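Miltside control software group
Minutes, February meeting
Start 14:00

1. Previous minutes
Accepted with one correction: the planner timeout is set per request, not per session.

2. Bostano (motion planner)
The new collision check between the two arms is merged. It samples the joint path at fixed steps and rejects any path where the forearm volumes overlap. Long moves still plan slowly when both arms are given goals on the same side of the table. Agreed to cache the static table geometry — at present it is rebuilt on every call.
Action: planner side to add the cache and repeat the timing run before the branch is tagged.

3. Sembiring (perception)
Replay of the 186 logged grasps is complete. The main fault is in the pose estimate for thin wooden items on the wooden top, where contrast is low and arm shadows shift the mask. Plates are segmented reliably in the same logs. Proposal to lower the mask threshold was turned down, as it brings the shadow edges in. Depth will be used as a second test for the fork and spoon classes only.
The gripper approach was discussed with the fork as the test item. The fingers are to stop above the object, wait for a fresh pose and then descend. The wait is limited to 100 ms; after that the planner must raise a fault.

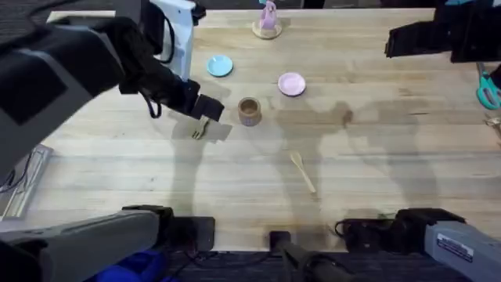 4. Penik (logging tool)
Clock offset between the two arm controllers is now written to the header of each log. Old logs will open, but without offset correction. The viewer still drops the last record if a run is stopped by hand.
Action: fix in the next release; no change to the file format.

5. Any other business
Naming of the gripper topics deferred to the next meeting.

Closed 15:10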